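Dekau Dough Tub with Blue Lid

Item 1317
Sold by Prarnuder Baking Supply, Plerville
In stock, ships from the store

I have sold a lot of things to put dough in. Glass bowls, steel bowls, those lovely heavy stoneware ones that look great on a shelf and weigh as much as a small dog. And every night when I go home and mix dough for my own kitchen, I reach for the same plain plastic tub. So I figured it should have a proper page, and Emrys Meredith (he runs the website and has been very patient with me) said if I wanted one I could write it myself. Here we are!

The Dekau is a rectangular tub with a snap-on lid. It's meant for mixing, resting and chilling bread dough in one container, start to finish. You mix in it, you fold in it, you put it in the refrigerator overnight, and in the morning you tip the whole lot out onto the counter. One thing to wash. I can't tell you how happy that makes me at six in the morning.

Size and weight

The tub weighs 396 grams without the lid. I'm giving you that number right at the top of the details and you should write it on the bottom of yours with a marker. It means you can put a tub full of dough on the scale at any point, take off the 396, and know how much dough you've got. I do this every time I divide for rolls. My first tub still has the number on it in my terrible handwriting, mostly worn away now, but I know it by heart anyway.

It holds enough dough for two good-sized loaves with room to rise. You can squeeze three loaves' worth in if the dough is stiff and you're keeping it cold. I wouldn't try it with a wet dough in July. I did try it with a wet dough in July, and Fredy Nina, who was staying with us that week, came down for a glass of water and found it making its way across the refrigerator shelf toward the butter.

The long shape fits refrigerator shelves better than a round bucket. Two of them go side by side on most full-width shelves with the short ends facing out. If you have a narrow refrigerator, measure first, and measure with the door closed in mind, so check how far the shelves on the inside of the door stick out.

The lid

Let me talk about the lid for a bit, as it's the part people write to me about.

It's a flexible plastic lid with a rim that runs all the way around, and it comes in blue. Only blue! There used to be a white one and I miss it a little, but the blue is easy to find in a crowded cupboard and I've come around to it.

There are two ways to put it on. You can lay it on top without pressing, which keeps a skin from forming on the dough and lets the gas out. Or you can press it down all the way along the rim until it's tight. For the first rise at room temperature I leave it loose. For the refrigerator I press down three sides and leave one short end up just a touch, then close that end the next morning once everything is cold and has calmed down.

A new lid is stiff. It'll feel like it doesn't fit and you'll think I sent you the wrong one. Run it under hot tap water for a minute, dry it off, and press one corner down first, then work along the long side to the next corner and keep going around. After a few weeks you'll stop having to think about it. Getting it off goes the same way in reverse – start at a corner, get a thumb under the rim, and peel along. Please don't pull up from the middle of a long side. That's how lids get a kink in them, and a lid with a kink never sits quite flat again.

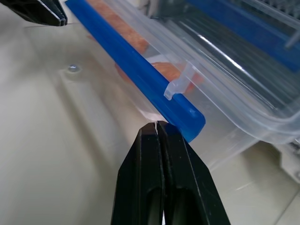
How I use mine

Everybody has their own way, and if you've been baking longer than I have you can skip this part. But I get asked, so this is a normal evening for me.

After dinner, flour and water go into the tub and get mixed with a wet hand until there's no dry flour left in the corners. The corners are rounded, so this goes quicker than you'd expect. Lid on loose, and I go do something else for a half hour or so. Then salt and starter (or yeast, I'm not fussy and neither is the tub) and another mix.

Then come the folds. I love doing these in a rectangular tub, I really do. You reach under one short end, lift, and fold it over to the middle, then the other short end, then give the tub a quarter turn and do the long sides. The dough ends up in a neat package. In a round bowl I always lose track of where I started and end up going around one and a half times.

I do three or four sets over a couple of hours. In between, the lid goes back on loose. By bedtime the dough has usually come up nicely and I put it in the refrigerator. It'll keep until the next day with no trouble, and if life gets in the way, the day after that too. The flavor gets sharper the longer you leave it.

In the morning I dust the top with flour, run a plastic scraper down all four sides, and turn the tub over on the counter. Then I wait. It takes a minute for the dough to let go and drop, and if you start poking at it you'll tear it. Go fill the kettle.

Marking the sides

The tub doesn't have lines printed on it. I used to think that was a shame and now I prefer it, since printed lines are never where your dough happens to be. Put a strip of masking tape up the outside, level the dough with wet fingers after the last fold, and draw a line at the top of it. When it's risen as far as your recipe asks for, you'll see it. I write the time next to the line too. Half past seven looks a lot like half past nine in your memory when you're tired.

Cleaning

Wash it by hand in cool water first. Cool! Hot water cooks the bits of dough onto the plastic and then you're scrubbing for ages. Let it soak with cool water in the bottom, rub the film off with your hand, and then wash it properly with warm soapy water.

Use a soft sponge. The scratchy green side will leave marks, and dough loves to hang on to those. The rim of the lid has a channel on the underside where flour paste collects, and an old soft toothbrush gets in there better than anything I sell. I do stock a fancy little brush for the job, item page coming soon, but use the toothbrush.

The tub can go on the top rack of a dishwasher. I'd keep the lid out of it. Dry both of them separately and store the tub with the lid resting on top crooked so air can get in, otherwise it starts to smell like an old lunch box.

What it isn't good for

Don't put it in the oven, and please don't put it in the oven with just the light on and then forget and preheat. I get an email about this every November, when everybody is baking for the holidays and the oven is the only free space in the house. Stick a note on the oven door. Put the note at eye level.

It's not for the microwave either, and I wouldn't use it for anything oily or strong-smelling if you want to keep it for dough. I once marinated chicken in one. That tub now lives in the garage and holds clothespins.

It isn't fully airtight, so it's not the right thing for storing flour long term. For that, have a look at the Yin flour bin, which has a proper seal and a wider mouth so you can get a scoop in.

Your questions

Does the lid fit the older Dekau tub, the one with handles? Sorry, no. The rim is a different shape. If you have the old one and need a lid, send me a note and I'll check the back room, as I still have a few odds and ends.

Can I buy just a lid? Yes, spare lids are listed on the parts page. If you bake a lot I'd get one with your first order and save yourself the second shipping charge.

Do the tubs stack? With the lids pressed on, two stack fine in the refrigerator. I wouldn't go to three. When they're empty with the lids off, they nest.

Is it big enough for pizza dough? Plenty. Balls of dough need space so they don't grow into each other, though, so for a big pizza night use one tub for the first rise and a sheet pan or a second tub for the balls.

Can I use it for something other than bread? Of course. Emrys keeps salad greens in his, on a folded towel, and they last and last. I've brined a batch of pickles in a brand new one, but it stayed a pickle tub after that.

I've got a class or a bakery and need a stack of them. Do you do a price on that? I do! I can usually get more than 60 together without a wait. For an order of 100 give me a couple of weeks and call the store first so we can sort out delivery. They ship nested and the lids go in a separate box, so don't panic if only one box shows up on the first day.

Shipping and returns

Orders placed before noon go out the same day, and the rest go the next morning. If you're in Plerville you can pick yours up from the counter, just choose that at checkout and wait for the email that says it's ready.

If the tub arrives cracked, send me a picture and I'll put another in the mail. You don't need to send the broken one back. Unused tubs can come back within a month. If you've had dough in it, it's yours, but write to me anyway if you're unhappy and we'll work something out.

Goes well with

Curved plastic dough scraper
Yin flour bin
Spare blue lid for item 1317
Masking tape (the hardware store two doors down has it cheaper than I do)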